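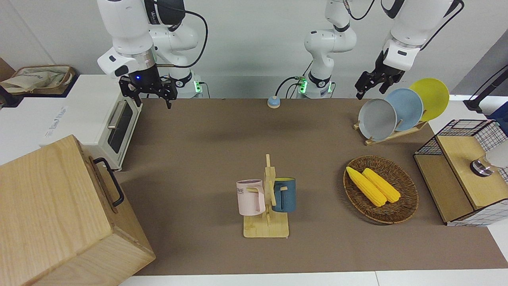 Fidau Replacement Finger Kit, Rev 5
For Loltley two-arm tabletop stations
Part status: in stock, ships in 3 working days
Sold as: one pair of fingers, left or right arm

If you got here by searching for "gripper dropped plate," welcome. You have plenty of company, and most of it has already bought a broom.

The Rev 5 kit replaces the fingers on any Loltley station running Rev 4 fingers. Rev 4 had a fault. It was our fault, in the legal sense and every other one. If you own a set, please read the next part before you scroll down to the price, which is zero for you anyway.

What went wrong

In May a Loltley station at our test kitchen was putting away dishes. It had been doing this all day, very politely. On its way from the rack to the shelf it let go of a stoneware plate in midair, then carried on to the shelf and set down nothing at all with great care. The log said the job was done. The floor said otherwise.

Darren Rudd was standing next to it and took a chip of stoneware to the shin. He had a small cut and a large opinion. We stopped all work with real crockery that afternoon.

Gregor Kerr took the fingers apart and found that the bonded pad on one of them had crept toward the tip. On Rev 4 the pad is held by glue and nothing else. Closing on a thin rim pushes the pad outward a tiny bit each time. After 600 or more grips on plates it can slide far enough that the finger is holding the pad and the pad is holding the plate, and those are two separate agreements.

The second fault made the first one worse. The station decides it is holding something by looking at how far the fingers have closed. A loose pad folded over on itself is just the right thickness to pass for a plate. So the arm felt fine about everything.

Angus Rankin had asked for a screw in that spot when the part was drawn up. He has been very decent about it and only brings it up at lunch.

What changed in Rev 5

The pad now sits in a pocket with a lip at the tip end, and one screw goes through it from the back. There is still glue. We like glue, we just don't ask it to work alone.

The kit also comes with a software update, version 7, that checks the grip a second time after lifting. If the fingers have closed any further, the arm stops where it is and waits for a person. It will look as though it is sulking. Leave it until you have pressed the stop button, then see what it is holding, if anything.

Does my station need it?

Look at the back of either finger. A flat back with no screw is Rev 4. If your station handles plates, bowls or anything with a thin rim, stop using it for that today. Mugs lifted by the handle and soft items have given us no trouble, but swap the fingers all the same.

Stations fitted with the Kleinschmidt wide fingers are not affected. They are too thick to get hold of a plate in the first place.

Fitting

Press stop and switch off power at the wall. Support the gripper with one hand and undo the two bracket screws on each finger. Fit the new ones with the lip facing in. Tighten until snug, power up, and run Finger Zero from the setup menu before anything else. Skip Finger Zero and the arm will think its hands are wider than they are, with results you can imagine.

Always change both fingers on an arm together. One old and one new will grip crooked.

In the box
2 fingers with pads fitted
4 bracket screws
1 hex key, to join the others in your drawer
Printed fitting card

Price
Rev 4 owners: free, including return postage on the old set. Please do send them back. Magnus Leckie is measuring every one.
Everyone else: see your Nustier dealer list.

Injury, near miss or unexplained crockery: write to Gillespie Drummond on the safety desk with your station log attached. Photos of the pieces help.

Notice last updated 12/24/19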